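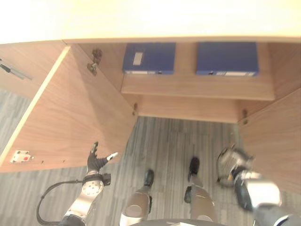
Cabinet under the desk, left door open.

Home Office Tips: Cleaning Out and Fixing Up a Low Cabinet

By Celina Domański
2026-07-13

Home | Kitchen | Office | Workshop | Laundry | Ask Us

Low cabinets get dirty in the back and loose at the doors. Set aside an afternoon once a year and do both jobs together. I do mine in September, when the school papers start coming in.

Take everything out first. Wipe the inside with a damp cloth and a drop of dish soap, then go over it with a dry one. Don't spray cleaner straight onto wood or wood-look panels. Liquid gets into the seams and the edges swell. Crumbs in the corners come out with an old toothbrush or the narrow vacuum tool.

If a door sags, look at the hinge screws before you buy anything. Most of the time one has backed out. Turn it in by hand, not with a drill. When the screw just spins, pull it, pack the hole with wooden toothpicks and white glue, snap them off level and leave it overnight. Put the screw back the next day. I have one done this way that has held for 2 years. 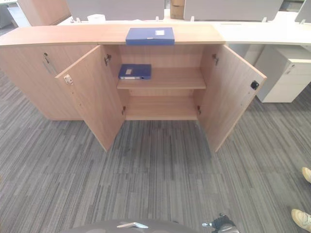 Sort papers before they go back in. Tax papers and warranties get their own folders, with the year written on the tab. Manuals for things you no longer own can go in the recycling. Heavy items belong on the bottom, and anything you reach for every week should be near the front.

Ruoxi Tang of Drekside wrote in to say she tapes a list inside each door and crosses things off as they leave. I tried it and kept it. Use painter's tape so the finish doesn't lift.

For a sticky lock, puff in a little dry graphite and work the key back and forth. Skip cooking oil, which turns gummy. Keep the spare key somewhere other than inside the cabinet.
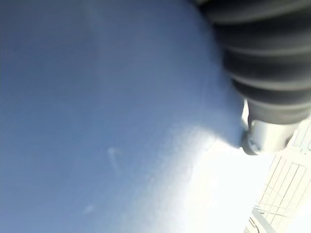

Musty smell: leave the doors open for a day, then set a small dish of baking soda on the shelf. Change it every 40 days or so. If the smell returns, pull the cabinet out and check the wall behind it for damp.

Squeaky hinges need one drop of light machine oil. Wipe off the extra before you close the door or it will mark the edge.

Contact us | Copyright Findia Home Tips | Back to top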